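Unit 6: Assessing a Tabletop Manipulator Kit

Handout for students on the Applied Automation course. Please read before the Friday practical.

1. Purpose of the unit

The department is considering the Viklund arm kit for its teaching laboratory. Students will act as reviewers and submit a short written assessment, which will be passed to the purchasing office together with the staff report. The kit is supplied by Tirnen, with one arm, a two-part clamp for the bench, a gripper and a licence for the Zultudton control software. The licence covers 13 seats.

2. What the supplier offers

The listed reach is 600 mm. Tirnen offers the arm either assembled or in parts, and the assembled version is the one under review. Spare gripper fingers may be ordered separately. A service agreement is available but does not cover cables, a point on which the department has asked for clarification in writing. 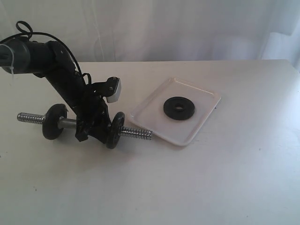

Linnea Amundsen
Course Leader, Applied Automation

3. The handling exercise

The exercise concerns a small dumbbell with threaded bar ends and round weight plates. The gripper takes hold of the dumbbell at the middle of the bar, between the plates. A shallow white tray is set beside it on the table, with a further plate lying flat inside.

Students should consider the following when writing up:

Grip. A smooth metal bar may turn between the fingers. Note whether it does so during a lift, and at what height.

Clearance. The plates leave limited room on either side of the gripper. Record any contact.

Cable routing. The cables run along the outside of the arm and over the joints. Move each joint through its full range – slowly – and state whether the slack is sufficient.

Approach to the tray. The raised rim must be allowed for when the height is set.

4. Submission

The assessment should not exceed 915 words, excluding tables. Opinions on price are not required. Work is to be handed to Helge Öberg in Room 6, Tederden Building. Marks will be returned in February.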